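Home News Vacancies Contact

Oct 18, 2026 – Bateck Clothing Repair, Gastenmont

We are looking for a part-time clothing repairer for our Gastenmont shop. The post is 96 hours a month and starts in April. You will replace zips, take up hems and mend knitwear, and serve at the counter when needed. 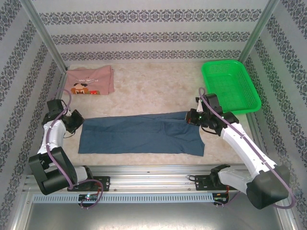 Patterned wallpaper, pale worktop.

You should have two years of paid sewing work and be able to use an overlocker. Training on our Weseck machines is given – it takes 6 days at the Blackwood branch, with fares paid.
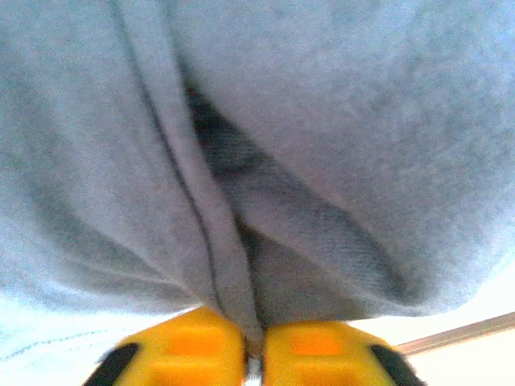 Bateck Workroom Manager

Soft grey fleece with a long seam is typical of the fabrics you will handle. To apply, send a letter and two samples of your mending to the shop.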